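## Cleaning a corded desk phone

A desk phone collects hand grease on the handset and dust between the keys. Once a month is often enough in a small office. At home, go by how it looks.

Unplug the line first. Wipe the body with a barely damp cloth and one drop of dish soap, then go over it with a dry one. Never spray anything straight at the keypad. For the gaps between buttons, use a cotton swab, wrung out well.

Coiled cords are slower. Stretch a short length between two fingers, wipe it, let it go and move along. If the cord has twisted on itself, unplug it at the handset end and let it hang until it stops turning. Leave everything to dry for 60 minutes before plugging back in. 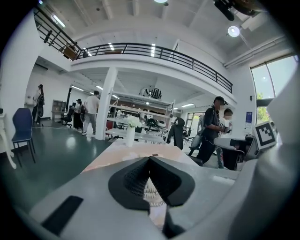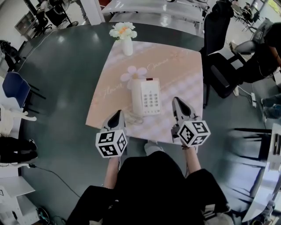 *White coiled cord on the table, white flowers in a vase behind.*

Put a cloth under the phone if the table is glossy, and keep the vase at the far side, away from the cord. Artificial flowers need dusting too. Use a soft, dry paintbrush, working from the center of each flower out. Shake the tablecloth outdoors on Wednesday or whenever you do the floors, and wash it by its label.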